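The Yellow Bin

The week before the Govivico Cup I stopped sleeping properly and started dreaming about storage bins. Green, yellow, blue. In the dreams I was always asked to pick one, and whichever I chose, it was the wrong one.

I should say I only joined the robotics club because it met in the warm room. Odano College in June is fine, you could sit anywhere, but I signed up in the middle of winter, and the options were robotics or chess in the old gym with your coat on. So I became a programmer. A bad one! My first arm knocked over its own pedestal, which our captain said was meant to be impossible.

We were a team of four. There was the captain, there was a boy who did all the maths and ate dry cereal out of his pocket, there was a girl from the year above who had once placed at the Zaltden regionals and never mentioned it (she had the badge on her bag, so she didn't need to), and there was me. The cup was run entirely in simulation. You were given a room on a screen, with a bench, a rack and a big arm, and you had to write the code that made the arm do its jobs. We called our room Priedītis, after a word on my gran's calendar that I liked the look of. The others had wanted to call it Room 2, so I think I did them a favour.

I got to know that room better than my own bedroom. I knew the tool board on the back wall and the black drawers over by the corner. I'd sit there at eleven at night with a cold tea, nudging one joint, running it, nudging it back. 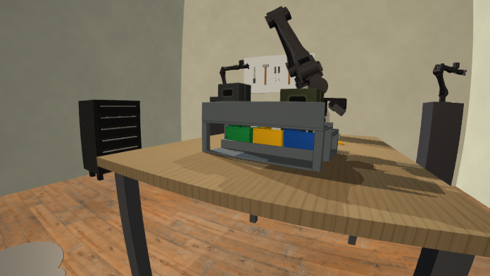
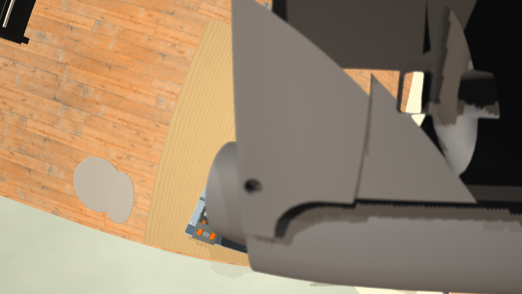
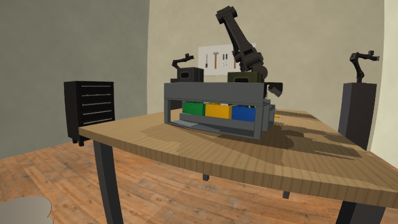
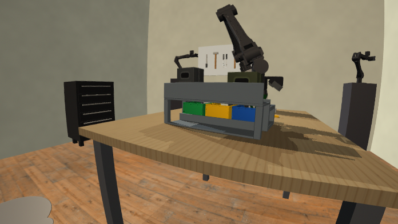 Priedītis, our practice room: three views of the bench and, second, the arm from close up.

On the last evening we were allowed to practise, we had 141 points, and the team at the top of the table had more than I care to write down. The captain wanted to leave everything alone. The cereal boy wanted to rewrite the whole approach path from scratch, with fourteen hours to go. They had the sort of argument where both people are being terribly polite – 'I just feel', 'no, I do hear that' – and I turned my chair round and pretended to be busy.

What I was looking at was the yellow bin. Our arm could manage green. It could manage blue, on a good run. But each time it went for the yellow one it came in a bit high, stopped, and hung over the rack like somebody who has walked into the kitchen and forgotten why. We had blamed the gripper, then the rack, then each other.

I scrolled back through the code. There were 2,000 lines of it by then, and I had written perhaps sixty, and I'd always been slightly afraid of the rest. I found the yellow bin's height near the bottom. I found it again further up, with a different number. One of them was mine. It had been mine since my very first week, when I'd typed in a guess and put a little note beside it saying FIX THIS LATER, in capitals, so I wouldn't forget.

I could have changed it quietly. I did think about it, for about as long as it takes to put a lid on a pen. Then I said, 'It's me. I did it, it's my number,' far too loudly, and the polite argument stopped.

The girl from the year above came and leaned over my shoulder. She read the note. She read it again, and then she laughed so hard she had to hold on to the back of my chair – a proper honk of a laugh, I hadn't known she had it in her.

'I left one like that in at Zaltden,' she said. 'All the way through the final.'

'But you placed.'

'I came fourth. There were four of us.'

The captain made me change the number myself. The cereal boy offered me the pocket, which I took to be forgiveness, and I had a handful, fluff and all. Then we pulled our chairs in close round the one screen, somebody got the lights, and I pressed run.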